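How Do You Teach a Robot to Tidy Up?

Have you ever tried to explain to somebody how to tie a shoe, using only words? I tried it once with my little cousin and we both ended up laughing on the floor. In the end I just said "watch me," and did it slowly, over and over. Teaching a robot works a lot like that! I help out on a project called Ninuto, and my job is collecting the "watch me" part.

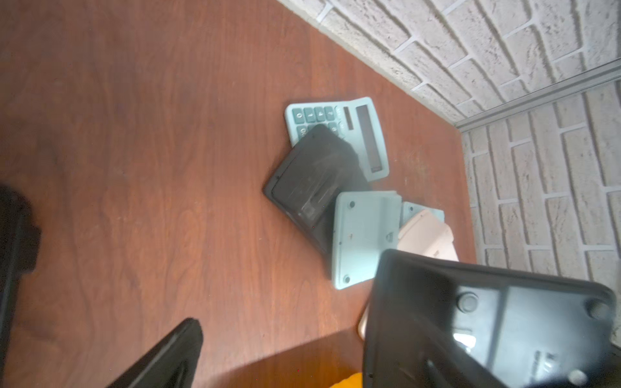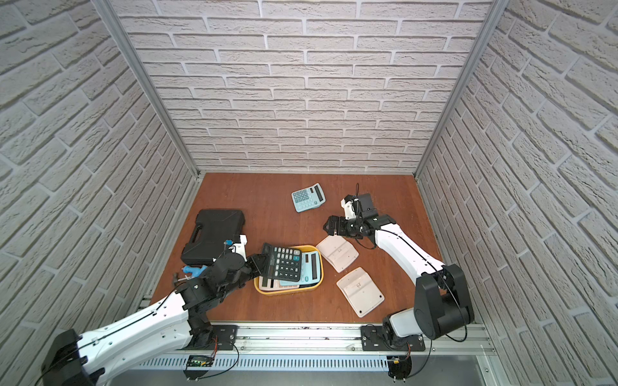
But why can't you just tell it what to do? That's what a reader from Premden wrote in to ask, and it's a great question. The reader went on: my tablet does whatever I tap, so why doesn't a robot arm do the same?

Well, I could write a rule for it. Move forward this much, go down this much, close your fingers, lift. And if the calculator was in exactly the right spot, that rule would work fine! Now slide the calculator over by the width of your thumb. The robot goes to the old spot and closes its fingers on nothing at all. So I'd have to write another rule, and then another one for when it's upside down, and another for when two of them are piled up together (which happens all the time on a messy desk, and mine at home is a good example of one).

So we show the robot lots and lots of examples instead. One example is one try at a job, from start to finish. Let's say the job is "pick up a calculator and put it in the tray." A person moves the arms from a distance, a bit like playing a video game, and the computer saves everything while that's going on. It saves what the cameras see. It also saves how bent each joint is and how wide open the fingers are, again and again, many times every second.

Why more than one camera? Try this at home. Put a few crayons on a table, close one eye, and bring your face down close to them. You can see the tiny details, but you've lost the rest of the table. Now stand up and look down. You can see where everything is, but the details are smaller. A camera near the robot's fingers gets the close-up look, and a camera farther away gets the whole table. The computer learns from both.

On a good day I record 100 examples. That sounds like a lot until you hear that we want 2000 of them for this one job! My hands get tired, so after every 20 tries I stop and stretch, and I usually eat a cracker.

The part I like best is mixing things up. If I always put the calculators in the same place, the robot might learn "go to that place" when what I wanted it to learn was "go to the calculator." Sneaky, right? So I move things. I turn some face up and some face down. I use different colors. I lean one on top of another. I leave other stuff lying nearby too, so the robot finds out which things to pick up and which to leave alone.

Mistakes can be useful as well. Sometimes I drop one. If I reach over with the arm and pick it up again, that's a lesson in what to do after a drop, and we keep it. If I knock everything off the table, we throw that try out and start over (sorry, table).

When we have enough examples, they go to a computer that hunts for patterns. It looks at a picture from one of the tries and guesses how the arm should move next. Then it checks its guess against what I did. At first the guesses are terrible! Each time, it changes itself a tiny bit so the next guess is closer. It does this over and over, much longer than you or I would have the patience for.

After that comes the test, where I put my hands in my lap and the robot has to do the job alone. I always hold my breath for that bit.

Something to try with a friend: one of you is the robot. The robot watches 4 examples of a secret job, with no talking allowed. Maybe it's "put the red things in the cup." Then the robot has a go. Did they work out the secret? If they got it wrong, which example would have helped?

More to read
Why Do Robots Have Elbows?
Zirnidness: The Robot That Sorts Socks
Can a Computer Forget?
Make Your Own Paper Gripper
Letters From Readers, November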